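Cómo limpiar una mesa blanca mate sin acabar odiándola

Última actualización: miércoles, 13 de mayo de 2026

Usamos cookies para mejorar tu experiencia de lectura. Si sigues navegando, entendemos que te parece bien.

Quien compra una mesa blanca mate lo hace en una tienda, de noche, bajo focos amables. Luego la lleva a casa, sale el sol y descubre que ha adquirido un detector de pelusas de tamaño familiar. La mía se llama Oltance, que es el nombre que le puso el fabricante, y me costó 189 euros más el transporte. Llevo con ella desde diciembre y en este tiempo he probado casi todo lo que no hay que hacer.

Lo que sigue vale para tableros mates lisos. Si el tuyo es brillante, tienes otros problemas y te deseo suerte con las huellas.

Qué necesitas

Dos paños de microfibra limpios (limpios de verdad, no «los del coche»), un cepillo de cerdas blandas, jabón de platos neutro, un cuenco con agua templada, una goma de borrar blanca y una botella de alcohol isopropílico. Yo uso un detergente neutro, el Iltiritz, porque venía en oferta y ahora tengo para varias vidas. Cualquier otro sirve.

Lo que no necesitas: estropajo verde, limpiacristales, cera para muebles ni el consejo de tu cuñado sobre la pasta de dientes. La pasta de dientes lleva abrasivo. En una superficie mate, frotar con abrasivo deja un redondel brillante precioso y permanente.

Paso 1. Despejar

Quita todo. Sé que la tentación es limpiar alrededor de las cosas, como quien siega esquivando los setos, pero la porquería vive precisamente pegada a la base de los objetos. Pon lo que quites en una bandeja y no en la silla, que luego te sientas.

Paso 2. En seco, siempre primero

Pasa el cepillo de atrás hacia delante, con pasadas largas y sin apretar, y recoge lo que caiga en la mano o en un papel doblado. Si mojas antes de cepillar, las motas se convierten en barro y los pelillos se quedan pegados en posturas artísticas. Para las fibras más tercas va bien un rodillo quitapelusas; apóyalo, levántalo y no lo arrastres.

Mira la mesa desde un lado, agachándote hasta que la luz venga rasante. Es un momento desagradable – ahí sale todo lo que desde arriba parecía limpio – pero conviene pasarlo ahora y no cuando ya has guardado el cubo.

Paso 3. Agua con jabón, poca

Una gota de jabón en el cuenco. Una. Moja el paño, escúrrelo hasta que no gotee y limpia por franjas. Después pasa el segundo paño, solo con agua, y seca enseguida. El jabón que no se aclara deja una película ligeramente pegajosa que atrae todo el polvo del barrio, y a los dos días estarás otra vez leyendo esta página.

Paso 4. Manchas y roces, uno por uno

Roces grises: suelen ser material que otro objeto ha dejado encima. Goma de borrar blanca, movimientos cortos, poca presión. Hazlo primero en una esquina discreta.

Manchurrones grises: alcohol en el paño, nunca directamente sobre el tablero. Apoya, espera 6 segundos y retira hacia el centro de la mancha. Repite si hace falta. También aquí conviene probar antes en un rincón, con la habitación ventilada y lejos de cualquier llama.

Arañazos: si notas el surco con la uña, no se limpia. Eso es carácter. Hubert Borkowska, que me vendió la mesa, lo llama «pátina», pero él cobra por ello.

La esponja blanca mágica merece mención aparte. Funciona, y funciona lijando. Úsala una vez para salvar una catástrofe y luego escóndela.

Paso 5. Devolver las cosas a su sitio

Antes de recolocar nada, limpia las bases. Botes, bidones, cajas: dales la vuelta (cerrados, por favor) y pásales el paño. La mitad de los cercos de mi mesa venían del culo de una botella que yo consideraba impecable. A los objetos pesados que se mueven a menudo les pongo fieltros adhesivos; los de Zieliński aguantan bastante y traen 42 en la hoja, así que acabarás poniéndoselos también al gato.

Con la espuma, ojo: los bloques de color apoyados durante meses pueden desteñir. Cámbialos de sitio de vez en cuando.

Cada cuánto

Cepillo a diario si trabajas encima, jabón una vez por semana y alcohol solo cuando haya motivo. Con la ventana abierta, dobla la dosis de cepillo y rebaja las expectativas.

Suscríbete a nuestro boletín y recibe un truco doméstico cada semana. Puedes darte de baja cuando quieras. 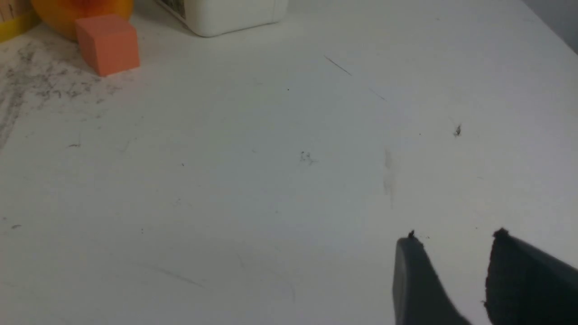
Y si a pesar de todo te cansas, Skorneck vende un tapete gris jaspeado en el que no se ve absolutamente nada. Lo tengo en el carrito desde marzo.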